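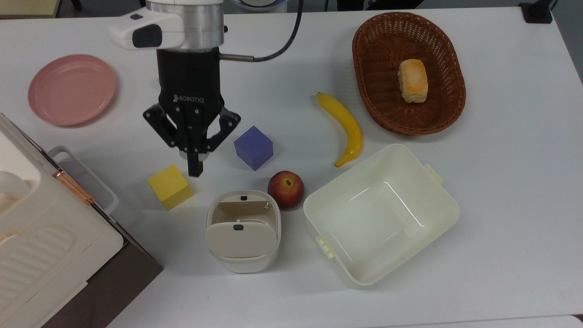

工房Furnholmの共用アーム、2024年1月14日の作業記録。長くなるのでつなげて書く。

今日の目的は片づけ動作の手直し。机に広げたおもちゃの食べ物と積み木を、種類ごとに決まった入れ物へ移すだけの動作。動きの骨組みは前からあるので、やるのは位置合わせ、つかむ高さ、指の開き幅の調整。

構成。アームは工房の部材で組んだもので、通称Pronska。手先は2本指のRobotiq。手首の横に白い筐体のカメラ。制御は自作のWididportというプログラムで、ノートPCから動かしている。

Wididportは名前だけ立派で、中身は姿勢の一覧を順番に再生して、途中にカメラの読み取りをはさむだけのもの。学習とかはまだ入れていない。

机の天板は白。影が見やすいので指先と物の距離を目で追いやすい。ただし白い箱や白いおもちゃは輪郭が拾いにくい。これは後で書く。

最初に原点出し。電源を入れて、関節を一つずつ基準位置に当てて、数値を控える。前回の数値と比べて肩の関節だけずれていた。前の利用者が台座を拭いたときに動いたのかもしれないし、締めが甘かったのかもしれない。原因は追っていない。

台座のボルトを増し締めして原点出しをやり直し。今度は前回と揃った。増し締めの前後でノートに二行残した。

次にケーブル。手首から上へ逃がしている細い黒の線が、手首をひねる動作で突っ張る癖がある。輪を大きめに取り直して、肘のところで面ファスナーでとめた。

ケーブルの輪は大きすぎるとカメラの前に垂れる。小さすぎると引っ張られる。手首を両端まで回してみて、どちらにもならないところで止めた。図面はない。現物合わせ。

コネクタの根元に力がかからないことも確認。ここは去年の6月に一度、接触不良で止まっている。そのときは動作の途中で指が開かなくなり、プログラムのせいだと思って丸一日コードを読んだ。

物の配置。黄色い立方体と青紫の立方体を中央寄りに置いて、りんごはその手前。バナナは青紫の奥から籠の手前あたり。パンは最初から籠に入れておく。

パンを先に籠へ入れておくのは、籠の中に物がある状態で次の物を置く動作を見たいから。空の籠に置くのは前回できている。

白い樹脂の箱は少し斜めに置いた。まっすぐ置けば楽だけど、片づける人が毎回まっすぐ置くとは限らない。斜めのままで縁に指が当たらないかを見る。

左側のオーブンみたいな白い大きいおもちゃは、今日は動かさない。障害物として登録してあるだけ。取っ手が出っ張っているので、登録の箱は取っ手まで含めて大きくとってある。

これを小さく登録していた頃、アームを奥から手前に戻すときに取っ手へ引っかけて、おもちゃごと机の上を引きずった。壊れてはいない。机に跡がついたので拭いた。

ピンクの皿は左奥。りんごの置き先として使う。縁が立っているので、低い位置から横に入れると縁に当たる。必ず真上から下ろす。

黄色の立方体から開始。指先を閉じ気味にして近くまで寄せて、位置を目で見てから開く。最初から開いて寄ると隣の青紫に触れるため、この順番にしている。

つかむ前の待機高さは天板から30 mmにした。それより高いとカメラの読み取りから下ろすまでの誤差が目立つ。低いと立方体の角が近すぎてこわい。

立方体は天板に対して少し回った向きで置いてある。指の向きをそれに合わせないと、角をはさんで回転しながら逃げる。先週は向きの補正を切ったまま試していて、ひたすら積み木を回していた。

向きの補正は、カメラ画像から上面の四角を拾って傾きを出すだけ。黄色は安定して拾える。青紫は上面が明るく側面が暗いので、側面を上面と間違えることはあまりない。むしろ黄色より楽。

面倒なのは白い物。中に仕切りのふたがついた小さい白い容器があって、天板と色が近い。輪郭が途切れて、二つの物として読まれることがある。

対策は照明。天井の灯りだけだと影が薄いので、机の横からスタンドを足した。影が出て輪郭がつながった。代わりに樹脂の箱の内側が光って、今度は反射が物として読まれた。

スタンドに紙を巻いて光を弱めた。反射は残っているが、しきい値の下に収まった。紙はコピー用紙。熱くならない球なのでそのまま使っている。

ここでTimo Fuchsさんが来た。旋盤の予約の人で、こっちの作業とは別件。待ち時間に見ていて、容器の縁に色テープを貼れば済むのではと言われた。

済むと思う。ただ、テープなしで読めるところまでやりたいので今日は貼らなかった。締め切りのある作業ならテープを貼る。

青紫の立方体。これは隣にバナナがあるので、指を開く方向を選ぶ必要がある。手前と奥で開くとバナナの先に触れる。左右で開くほうがいい。

ところが左右に開くと、今度は黄色が残っていた場合に当たる。なので順番は黄色が先、青紫が後。順番で解決しているだけで、賢いことはしていない。Wididportの設定にも「この順」とだけ書いてある。

順番を自動で決める部分は書きかけ。各物の周りに指が入る隙間があるかを調べて、隙間の広いほうから取るというだけのもの。動くようになったら別に書く。

りんご。丸いので高さを間違えると上に滑る。胴の一番太いところより少し下をはさむ。指先のパッドの厚みを設定に入れ忘れていて、午前中はずっと浅くつかんでいた。

パッドの厚みを入れたら深くなりすぎて、今度は指先が天板をこすった。厚みを足す向きが逆だった。符号を直して終わり。

符号の間違いは今年に入ってもう何度かやっている。設定ファイルに「上がプラス」と書いた。図も描いて壁に貼った。

バナナは曲がっているので、つかむ場所で傾きが変わる。真ん中をつかむと持ち上げたときに両端が下がって安定する。端をつかむと指の間で回る。

真ん中を出すには、輪郭の重心をそのまま使うと曲がりの内側にずれる。重心から一番近い輪郭の中の線を探して、その線の上をつかむことにした。これで回らなくなった。

線を探す処理は遅い。PCが古いので一回ごとに少し待つ。待っている間アームは上で止まっている。見ている人には壊れたように見えるらしく、何度か声をかけられた。

籠へ置く動作。編んだ籠は縁が太くて、高さがそろっていない。設定には一番高いところの値を入れた。低いところでは余計に高く越えることになるが、当たるよりいい。

籠の中のパンは中央より少し右にある。バナナは左に寄せて下ろす。置く位置を籠の中心にしていたときはパンの上に乗って、そのまま籠の外へ転がった。机から落ちて床で拾った。

床に落ちた物は手で戻す。アームの届く範囲に入る前に必ず停止ボタンを押す。Furnholmの決まりでもあるし、自分でもそうしている。ボタンは机の手前側に置いてある。

停止ボタンを押すと再開のときに原点の確認からになる。面倒で押さずに手を入れたくなるのは分かる。分かるので、確認のほうを短くした。全関節ではなく肩と手首だけ見て、ずれがあれば全部やり直す。

午後、Svend Lundさんと通し試験。Svendさんは制御基板Mangubatを作った人。通信の遅れを見たいとのことで、横でログを取ってもらった。

通し試験は19回。配置はなるべく毎回同じにしたが、手で戻しているので完全に同じではない。斜めの箱は床に落ちた物を拾うときに肘が当たって、途中から角度が変わっている。

黄色と青紫の立方体は問題なし。りんごは前半で滑ることがあり、符号を直した後に別の原因があると分かった。指を閉じきる前に持ち上げ始めていた。

閉じ終わりを待つ時間が固定値で、これが短かった。Mangubatから「止まった」の信号が来るのを待つように変更。信号自体は前から出ていたのに、Wididport側が読んでいなかった。自分の書き忘れ。

Svendさんのログは1654行。通信の抜けは見つからなかった。時刻の欄が途中で一か所飛んでいたが、これはPCの時計合わせが走ったときのものだった。試験中は時計合わせを止めることにする。

手首カメラの話。取り付けの角度が少し変わると全部の位置がずれる。今までは両面テープと結束バンドだったのを、金具に替えてある。替えてからは校正の数値が日をまたいでも動かない。

金具は工房の端材から切り出した。穴を長穴にして角度を調整できるようにしたが、調整できるということは緩むということでもあるので、決まったところで油性ペンの線を引いた。線がずれていたら校正し直し。

校正の手順も書いておく。格子を印刷した紙を天板に貼る。紙の四隅と中央に指先を順に合わせて、そのときの関節の値とカメラの値を保存する。紙が波打つと中央だけ合わないので、端だけでなく真ん中もとめる。

紙を貼ったまま試験を始めて、格子を物として拾わせたことがある。終わったらはがす。

指先のパッドは黒い。摩耗の具合は見た目では分かりにくい。紙を一枚はさんで引いてみて、すっと抜けるようなら替える。今日は抜けなかったのでそのまま。

把持の力は弱めにしてある。おもちゃの食べ物は軽いので弱くて足りる。強くすると、りんごの表面に指の跡がつきそうで試していない。

樹脂の箱には、左下と右上に小さいツメがある。ここに指が近づく経路は使わない。箱の長い辺の内側から中央へ寄せて下ろす。立方体は箱の中で滑って少し動くが、入っていればよしとする。

白い小さい容器は、今日は読み取りの確認だけ。ふたの仕切りが途中まで開いた形なので、持ち上げようとするとどこをはさむかで迷う。背中側の板をはさむ案と、胴を左右からはさむ案がある。次に両方やる。

設定ファイルは工房の共有フォルダに入れた。名前の頭にPronskaとつけてある。前の版は消していないので、戻したい人は戻せる。原点の値だけは必ず自分で取り直してほしい。

片づけ。食べ物と積み木は樹脂の箱へまとめて、籠はその上。アームは折りたたんだ姿勢で電源を切る。伸ばしたまま切ると手先がゆっくり下がってくるので、机に着く前に支えることになる。

質問が来ていたので追記。Wididportの公開は今のところ予定なし。姿勢の一覧がうちの机の寸法のままなので、他で動かすと危ない。寸法を外に出せたら考える。

もう一件。アームを家に持ち帰って作業しないのかという質問。台座が重いし、うちの机だと揺れる。家でやるのはコードを直すところまで。

次回は白い小さい容器の持ち方と、順番を決める処理の続き。スタンドに巻く紙はトレーシングペーパーを買ってから替える。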